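Subject: Re: [ferkgate-allotments] water butts and the new standpipe
From: Meinir Landeg

Hi all, quick one, typing this before work so forgive the spelling.

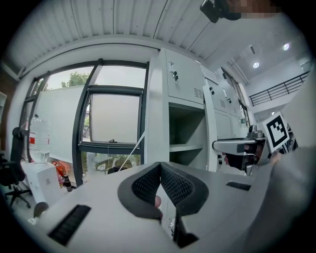 Standpipe first. It's going in by the Grundinside Lane gate, not the top corner. Top corner would have meant 60 metres of trench through three people's plots, and the quote was daft. Gate end is 23 metres, mostly under the path. Digging starts in January if the ground isn't solid.

Anyone with stuff stored along that fence please shift it. Pallets, the old bath, whoever's roll of chicken wire that is. Will go in the skip otherwise.

On the butts, replying to bits of Jugah's message below:

> Could we put in a joint order for water butts this time? I had a look
> at the Zakby ones, 25 quid each if we take 20 or more, stands are
> extra. Mine split last winter right down the seam and I know two
> others on the bottom row did too. Also can we please talk about the
> hose rule, I still don't know if it's no hoses at all or no hoses
> left running.

Yes to joint order. I make it 14 definites so far so we need six more. If you said "maybe" at the gate I haven't counted you, send me an actual yes with your plot number. Money up front please, I'm not lending it out again like with the manure.

Stands: not bothering. Breeze blocks do the job and there's a heap of them behind the shed, help yourselves. Four per butt, get them level or teh whole thing leans once it's full. Mine did.

Splitting: drain them down before the hard frosts. Leave the tap open, lid on. Half full is no good either, it was half full ones that went last time. If you've got a cracked one already don't chuck it, the bottom half makes a decent potato tub and I'll have any going spare.

Hoses. Rule is no hoses left running unattended. You can fill a butt off the tap with a hose as long as you're stood there. Sprinklers no. Same as it ever was but I'll get it written up on the board becuase this comes round every year.

Other bits
- gate code changes when the pipe goes in, will email it, please don't post it to the list
- still after someone with a van for collecting the butts, one trip, petrol paid
- bottom path is a bog by plot 20, take the long way round with barrows
- leeks going free from me, too many, they're in the crate by the shed door

Names for the butts by the end of the month. Reply to me only please and not the whole list, last time my inbox was a mess.

Right, got to run

Meinir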